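Skesach opens its doors in Stostcombe, household robot work on show to the public for the first time

PRESS RELEASE - for immediate use

Share 42 Comments 3

STOSTCOMBE, May - Robotics firm Skesach is holding an open day at its Stostcombe workshop this month. Doors at 10am. Free entry, no booking, children welcome with an adult.

On show: the hand-held gripper the firm uses to record everyday chores, the Sokach arm that learns from those recordings, and a folding table where visitors can have a go themselves. Staff on hand all day. Tea and biscuits in the yard, weather allowing.

The firm has spent the past year on clothes and bedding. Harder than it sounds. A cup keeps its shape when you pick it up, a coat doesn't, and a padded coat with a slippery shell is worse again. Recordings are made in ordinary homes, on ordinary beds, with whatever else is lying about left where it is. The households taking part, 300 so far, are paid for their time and can ask for any recording to be deleted.

The first demonstration is at 11am and covers picking up, turning and laying out a jacket. Second one at 2pm, same again but with visitors' own coats, so bring one you dont mind lending. Each runs for half an hour with questions after.
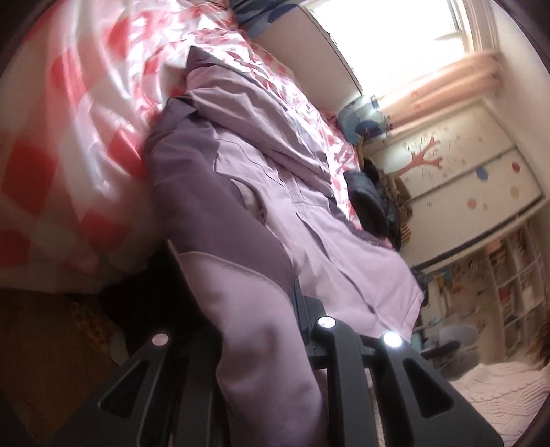 By Siyabonga Tshabalala, Skesach press desk
Working on a lilac and purple puffer jacket with the black two-fingered gripper, on a bed in daylight.

The gripper is held and worked by a person. No motor skills needed beyond a steady hand, and most people get the knack in a few minutes. Small ones for younger hands will be available at the folding table, also a left-handed version.

Siyabonga Tshabalala, who wrote the home recording guide, said: "People keep asking me if they should tidy up first. Please don't. We want the bed how it is, the pillows how they are. A robot that can only cope with a bare white table is no use to my mum."

On the Sokach arm, he added: "It's slow. Come and see it be slow. It drops things and we will be showing that as well, we're not going to hide the bad runs behind a curtain."

Also on the day: a short talk at 3pm by the Motaung team, who run the firm's repair bench, on mending worn fingers and what to do with old batteries. Bring small broken gadgets, they will have a look if theres time. No promises.

Schools and care groups wanting a separate visit should get in touch before the open day. Groups of up to 400 can't be done all at once, obviously, but the firm will split larger partys over several mornings.

Getting there: workshop is behind the old bus depot, follow the yellow signs. Step-free access from the yard side. Parking is limited, so bus or bike if possible.

Press: interviews from 9am, before doors. Filming is fine in the main workshop, please ask at the desk first for the repair bench. Contact the Skesach press desk, Stostcombe.

ENDS

Share 42 Comments 3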